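Menthorpe Two-Arm Table: Set-up and Visitor Guide

Section 6. Showing the table to visitors

Sooner or later somebody will ask whether they can come and see the arms working, and we hope you will say yes. This section takes you through a demonstration on an open day, using the shelf task that most of our sites prefer. It assumes that you have finished Section 4 (levelling and fixing) and that both arms pass the morning check in Section 5. If you are new to the table, please do a full run by yourself the day before. It is much nicer to meet a muddle on your own than with a school party looking on!

6.1 Before the doors open

1. Wipe the white tabletop with a dry cloth. Crumbs and dust show up more than you would think, and visitors do notice them.

2. Stand the two-tier shelf near the back of the table, midway between the side walls.

3. Choose your packets. Bags of crisps are good for this, as everyone knows how slippery and awkward they are to pick up. Pick bags that are still nicely puffed up, and put any with a split seam to one side.

4. Load the shelf, keeping one kind of bag to each tier so that people can follow what is going on. On the lower tier, put one bag on either side of the divider.

5. Switch on at the wall, then at the Melnyk supply box, and give the arms 155 seconds to settle. Please don't touch them while you wait.

6. Follow the purple cables along the arms with your eyes and make sure that none of them is caught in a joint.

Note: It doesn't matter if a bag on the upper tier is upside down. We quite like to leave one that way, as it usually gets a question from the younger visitors.

6.2 Running the demonstration

1. Ask your visitors to stand behind the floor tape, which should be 200 cm from the front of the table. Let the smaller ones come to the front of the group.

2. Select programme 164 on the panel and press Start once. The arms move to their ready positions – quite slowly, so this is a good moment to say a few words.

3. When the panel shows Ready, press Start again to begin the two-arm task.

4. Stay beside the panel with one hand near the Stop button for as long as the arms are moving.

The part people enjoy most is when the grippers come close together over one bag, so do pause there if the group is a large one. Pressing Hold keeps both arms where they are, and the grippers keep their grip.
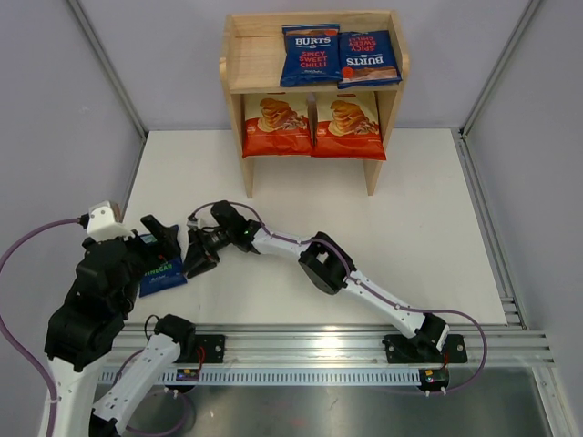

Figure 6.1. Left gripper holding a bag by its upper edge, with the right gripper open beside it.

To carry on, press Hold a second time. If the bag has slipped or turned while you were talking, press Stop instead, wait for the panel to show Safe, and go back to step 2 with a fresh bag.

CAUTION: Never reach in to straighten a bag while the panel shows Hold. The motors are still powered and the arms can move without warning.

CAUTION: The small circuit boards on the front rail are not covered. Keep drinks, damp cloths and curious fingers well away from them.

6.3 Questions you may be asked

Visitors often want to know how many bags the arms have handled. The counter is under Menu, then History; the table in our Mistport showroom read 3,837 when this section was revised. They may also ask whether they can eat the crisps, and we would rather they didn't. Bags that have been squeezed all afternoon are mostly crumbs anyway.

6.4 Packing up

1. Press Park and wait until both arms have stopped.

2. Switch off at the supply box, then at the wall.

3. Take the bags off the shelf and keep them in the Punovley storage tub, with the lid on.

4. Write the counter reading in the log at the back of this guide.

Section revised 3 Jul 2025. For moving the table to another room, see Section 7.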